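Grants > Current projects > Grultero > Progress reports

Grultero Toy Library: progress report to the Festik Fund
Prepared by Rosemarie Mühlbauer, 31 Mar 2026

We've had a wonderful few months and I'm happy to be writing this one! When the grant came through, the toy library was a cupboard in the back of the Kröger building with a paper sign-out sheet taped inside the door. We now lend to 38 families, and the cupboard has become a proper room with low shelves that kids can reach on their own.

Lending. The loan period is 30 days, up from two weeks, and parents asked for that change over and over. Puzzles and train sets go out the most. Board games are slower than I expected, so I've moved them next to the door to see if that helps. Returns have been good. A few sets have come back short a piece or two, and we've agreed not to charge for that.

Catalog. All the large toys are entered in the new system (we went with Takeo in the end, the cheaper of the two we tried). Small parts are still the sticking point. The catalog wants one entry per set, and a lot of our donations arrive as mixed boxes with no set to speak of. For now they are listed by type and lent by the tub, and families seem perfectly happy with it.

Story and play mornings. We have run 10 so far. The toddler ones fill up right away, and the ones for school-age kids are quieter but lovely, with a handful of regulars who come early and help set out the rugs. A grandmother who comes with twins has started reading to the whole group in Portuguese, and we'd like to buy more picture books in other languages if the budget line allows it.

Spending. We are under on furniture, thanks to the donated shelving, and over on cleaning supplies and replacement batteries. I'd like to move the furniture money into books and would be glad of your okay in writing. The full sheet is attached separately.

Still to do before the May visit: finish labeling the dress-up rack, get the second key cut, replace the torn play mat, and settle the summer opening hours with the building.
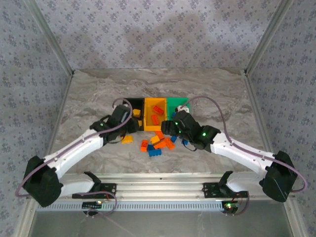
The summer hours depend mostly on whether we can have the side entrance, and I'll send them over as soon as I have an answer.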